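Search the Utunus help pages Search

Bottles, tubs and small items: your questions
Last updated: 2022-03-13

Which bottles can I put in the sorting box?

Plastic supplement and vitamin bottles up to 500 ml, with or without the label. Clear and coloured ones are both fine. Glass goes in the other box, by the door. Please leave the cap on.
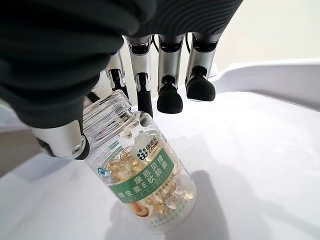 A missing cap doesn't rule a bottle out, but it will go on the lower shelf with the other odd ones until we find one that fits. Ridged caps look alike and many of them are different sizes, so try it on the thread before you throw it in.

Do they have to be washed?

Yes. Warm water and a drop of washing-up liquid, then leave them upside down overnight. Powder tubs need 2 rinses. Don't bring anything that still has tablets in it — take those back to a chemist.

Where should I sort them at home?

On a plain, light surface with a good lamp over it. White is best for clear plastic, as cracks and bits of old seal show up against it. Wipe it down between batches.
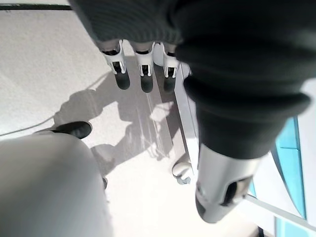

Ieva Stankevičius wrote in to say she prefers a dark tray, because she can't see a clear cap on a white worktop until her sleeve has knocked it off. Gayan Munshi says the same and puts a tea towel down first. Either will do if it suits your eyes.

Can I use the floor if I've run out of table?
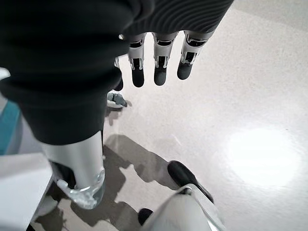

Large batches often end up on the floor, and we don't mind that for full boxes with lids. Loose things are another matter. Something small and grey, like the knobby piece on its thin pale base down by the feet, is easy to tread on. Pick up the little bits first and do the boxes afterwards.

How many can I bring at once?

Up to 100. For more than that, ring ahead and ask for Jonalyn Ambrosio. We don't take any in July.

Do I get the bottles back?

No — once they are in the box they go out for refilling with screws, beads and seeds.

Contact us | Copyright Utunus | Back to top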